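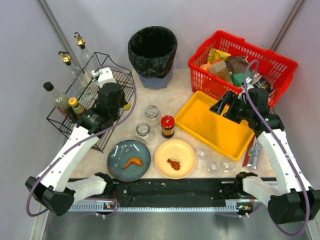

Two robot arms over a tabletop.

About Landix

Landix supplies record-keeping and scheduling services for public vaccination programmes. Our customers are regional health authorities, occupational health departments and pharmacies that give vaccines on behalf of a public body. We do not make, store or transport vaccines.

The company was founded by Janaka Gazi, who had managed appointment lists for a district clinic in Zirkau and wanted a single register that could be read by both the clinic and the laboratory. The first version ran on one server and held 3000 patient records. It is still in use at the Zirkau site in a revised form.

What we do

Our main product, Zirkbridge, links a clinic's booking system to the regional immunisation register. When a dose is given, the batch number, date and injection site are entered once and sent to both systems. If the register is offline, entries are held in a local queue and sent in order when the connection returns. Entries that fail a check, such as a second dose booked before the minimum interval, are passed to a named member of clinic staff for review.

Zirkbridge also issues proof-of-vaccination certificates in print and as a scannable code. The code contains the holder's name, date of birth and dose history. It can be read without a network connection. Rules on who must show a certificate, and where, are set by the health authority and are not part of the software.

Where we work

We have four offices. Development and testing are based in Zirkau. The Enache office handles training, telephone support and printed materials. The remaining two are small field offices used during seasonal campaigns, and are normally closed from April until the autumn programme begins. The support desk answers over 2000 calls in a typical campaign season.

Data protection

Patient records remain the property of the health authority. Landix staff have access only when a fault has been reported, and each access is logged. Logs are available to the customer on written request.

Contact

General enquiries should be sent to the Enache office. Customers with a support contract should use the telephone number printed on their service card.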